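Notebook, May, long table

Sample stands, continued

Started a little after nine, later than planned, because I went looking for the good ruler and found it in the drawer where I had already looked. The main thing I wanted to settle was the angle on the slanted stand for the Korkport reading corner. They want something that can sit on a counter and hold either their wood finish samples or a few books, depending on the month, and they would like people to be able to pull one thing out without the rest sliding along after it. It sounds simple and I have now spent the better part of a week on it.

The drawing still says 70 degrees for the back support. Pornthip Wattanapong thinks that is too steep for boards and just right for books, and I have come around to thinking she has it the wrong way about, so we agreed to stop arguing and put things in it. The base plate on the drawing is 296 mm long. I would happily lose some of that, but she wants it to stay put when somebody leans on the counter, and she has built a lot more of these than I have.

First up were the boards, the textured ones from the Jokurach box. They have pale edges and darker brown faces, and I like them very much in clear acrylic – you see the edge of the wood right through the upright, which you never would in a metal rack. I had them leaning back as a group, and the cup with the red and blue markers stayed close by for writing on the tape. The little square block with the gray stone-look top is from the same box. It doesn't belong in a stand at all, but I keep it out because it is the nearest thing we have to the countertop finish Korkport described over the phone, and I like to have it in the corner of my eye when I'm judging color.
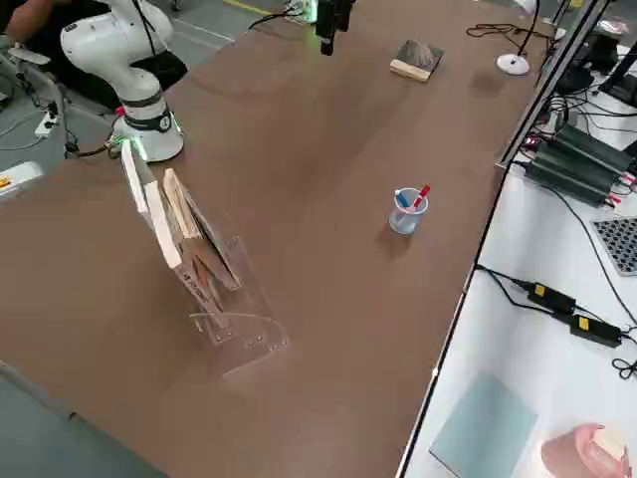 Notes on the boards

The faces are rough enough that they grip one another, so pulling one out from the middle tends to bring its neighbor along for an inch or so. I tried it with a slip of paper between them and it went more smoothly, but I can't see Korkport's staff keeping up with slips of paper. A slightly wider slot would do it. Pornthip would prefer a thin felt strip. We should cut both and see, and I have asked Jonix for a price on the strip so we don't fall in love with it first.

The screws at the corners of the base want another look too. I would like them a hair lower, so a board set down carelessly doesn't knock against a head. Senad Papadopoulos suggested countersinking them and offered to do the first one himself on scrap, and I said yes before he could change his mind.

Glare: the clear edges do catch the light quite a bit on the long table. I don't mind it, and I suspect Korkport won't either, but write it down anyway so that it isn't a surprise when they see the thing under their own lights.

Then the books

Cleared the boards away to give the books a fair turn. I picked a mixed lot on purpose, since a matched set will behave itself in anything: the white one, the tan one with the red label on its spine, and the thin brown one that usually lives on the shelf by the Shao catalogs. The thin one is the troublemaker. A thick book fills its slot and more or less looks after itself, but a slim one goes wherever it likes, and the tan one isn't innocent either when it has room to tip.

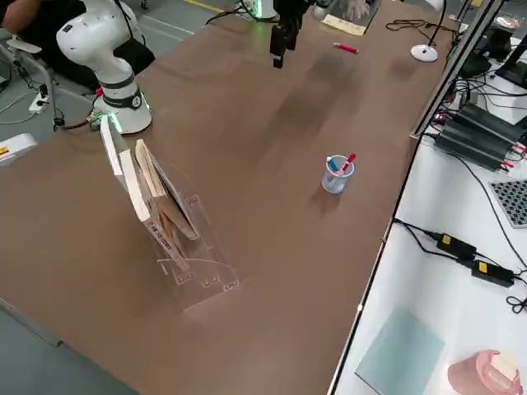 Books in the acrylic stand, tan one tilting well over to the right.

So the slots can't all be the same width, and I think that's the real finding of the morning. Wider toward the back for boards and fat books, narrower at the front for the slim ones. It makes the cutting fussier and Senad will sigh, but he sighs at everything with more than one slot size in it and then does it beautifully.

Overall depth with the new spacing comes to 237 mm on paper, which fits the counter Korkport measured for us. I'd like them to measure it again before we cut anything.

To do

Cut one back support as drawn and one leaning farther back, same base.
Felt strip against wider slot, boards only.
Ask Pornthip whether the 6 mm offcuts are spoken for.
Put the Jokurach boards back in their box in order, light to dark. I had them mixed up again by lunch.
Cap on the red marker, and back in the cup with the blue.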